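To: Hollau Residents' List
From: Loubna Filali
Date: 23/11/2021
Subject: Re: Why we should all get behind Makhubela

Birdie Pruitt wrote:
> I know some of you are wary, but I came away from the hustings
> really impressed. Councillor Makhubela has promised to reopen
> the Resance Road library, freeze the parking charges and put
> 100 new homes on the Drester site, all in the first year. If
> she stands for mayor in February I think we should say as a
> list that we back her. Who's with me?

Not me, Birdie, or not yet.

I was at the same hustings and heard the same promises. I also heard So-yul Joo ask where the money was coming from, and the answer was "efficiencies". We had efficiencies last time. They closed the library.

Take the parking charges. She voted to put them up. It's in the minutes, item 6, and she spoke for it as well. People are allowed to change their minds, but I'd like to hear what changed hers, apart from an election coming.

The Drester site is worse. It has had two planning applications in my time here and both fell over on drainage. Has the drainage been fixed? Catarina Sampaio asked the planning office and was told there is no live application at all. So which homes are these, and who is building them?

Then there's the petition. We got 1289 signatures to keep the library open and she didn't put her name to it. She says she was advised not to. By whom? I wrote to her office and got back a leaflet.

I'm no fonder of the other lot, before anyone writes in. Their man couldn't tell us where Resance Road was. But a list like this is only useful if candidates think they have to work for it. If we hand over our backing now, with nothing in writing, I can't see why she'd ever answer another letter from us.

My suggestion is that we send all the candidates the same questions (library, parking, Drester) and post the replies here word for word. Chiyo Uchida has offered to draft them. After that people can back whoever they like under their own names. Please leave mine off anything that goes out sooner.

Loubna
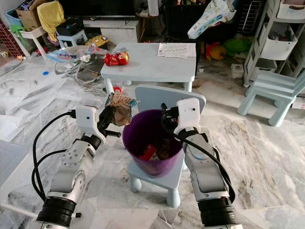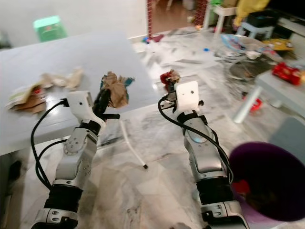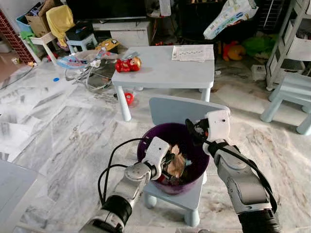 All three: same room, two robot arms at work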